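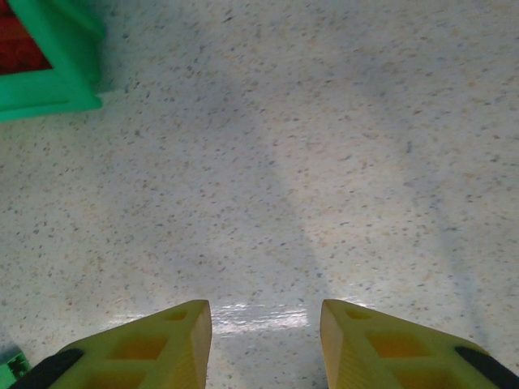 2/11/25

I finally canceled my storage unit in Surkmont. I had it for nine years, which is longer than I've lived in any apartment. The rent went up again in May and I paid it without thinking much. Then I added up the last two years of payments and got $2,227, for a room of things I visited maybe once a winter.

It took four trips to clear out. The first was easy – broken lamps, a mattress, boxes of magazines that had stuck together. The second and third were mostly books. I sold what I could at Metwally, the used bookstore by the bus station, and they took more than I expected, though not the textbooks.

The last trip was letters and my grandmother's dishes. I kept all of the dishes. They're in the kitchen now and I eat off them every day, and one bowl already has a chip. I'm fine with that.

The front desk wanted thirty days' notice in writing, on paper, so if you're thinking of doing the same, send that in before you start hauling. I ended up paying for an extra month of nothing.

I still have one box by the door that I haven't opened. It says "cords" on it. I'll get to it this weekend.

Filed under: Home, Money, Getting Rid of Stuff

Recent posts
Taking the slow bus to Rillurura
My Stimon kettle, two years on
Soup for a week
What I read in the fall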